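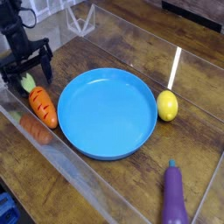 Hemness play food: blue plate, carrot, lemon and eggplant.

Hemness Plate and Produce Set
Item 2324
Maker: Granmont
Category: Pretend play / Kitchen

Overview
The Hemness set covers basic serving and sorting play. It consists of a round plate and three pieces of toy produce: carrot, lemon and eggplant. The pieces can be used alone or with other Granmont kitchen lines. No batteries, magnets or assembly.

Plate
Round and shallow, bright blue plastic. The interior is flat with a raised rim, so round pieces stay put when the plate is carried level. The finish is glossy and shows highlights under direct light. Not for food use. Not for microwave or oven.

Produce
Carrot: orange body with short dark red marks, pale green top.
Lemon: yellow, oval, small nub at one end.
Eggplant: purple, narrow at the top and wider toward the bottom.

Color is matched by batch. Slight differences between a replacement piece and the original set are normal and are not treated as a defect.

Care
Wipe with a damp cloth and mild soap. Rinse and air dry. Do not soak. Do not use solvent cleaners, bleach or abrasive pads on the painted marks. Check pieces regularly and discard any that are cracked.

Ordering
Set, complete: item 2324
Plate only: item 1595
Replacement produce is supplied as a group of three. Single pieces are not stocked. The Jalali storage crate and Bonora play table are listed separately. Orders received by noon on Friday ship the same day. Carton quantity for schools and resellers is 49 sets.

Setup notes

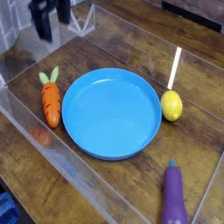 Text: Natalia Ventura
Product photos: Tsung-han Tam

The plate needs a flat, level surface. Wood, laminate and low-pile play mats are all suitable. On a textured surface, check that the base does not rock before placing produce on it.

For sorting exercises, start with the plate empty and the produce set out beside it. Leave enough clearance at the rim for small hands. Carrot and lemon can be placed close to the plate on opposite sides, with the eggplant farther out as the longer reach. Change the positions between rounds.

For color naming, use the plate as the blue item. This gives four colors without extra pieces. Two sets can be combined for matching pairs; the second plate then serves as the target for the duplicate produce.

Store indoors away from heaters and direct sun. The catalog is revised in July, and item numbers carry over unless marked otherwise.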